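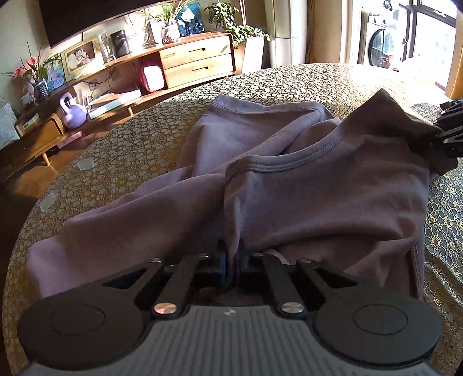
Plilar is grasp-planning software for things that refuse to hold a shape. Most planners are very good at boxes, and if your life consists of boxes we wish you well. Clothes are another matter. A lilac top bunched up on a lace tablecloth gives a planner two sets of fabric folds and holes to sort out, one of them belonging to the wrong object, and Plilar's job is to decide which bit is collar before the fingers close. It then picks a second point for the other gripper, so the two aren't arguing over the same fold.

Version 442 ships with a seam finder, a two-hand scheduler and a replay viewer by Nikola Urbańczyk, in which you can watch your worst grasps at quarter speed. People do — for longer than they admit.

The pile module came in March. It scores each visible fold by how likely it is to bring up one garment and leave the neighbours where they are, which matters when pink, cream and lavender are all heaped at the same end of a sofa.
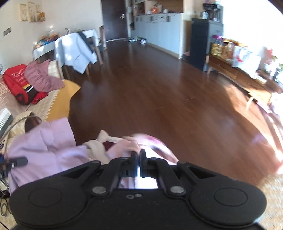 What you need

A Linux machine, a wrist camera for each gripper and 177 MB of disk space. Lomer and Krawczyk drivers are included. Grokitz users should write to Barbara Jasińska first, and be nice about it.

Licences

One seat costs 258 euros a year. A site licence is 2956 euros and covers as many grippers as you can keep charged.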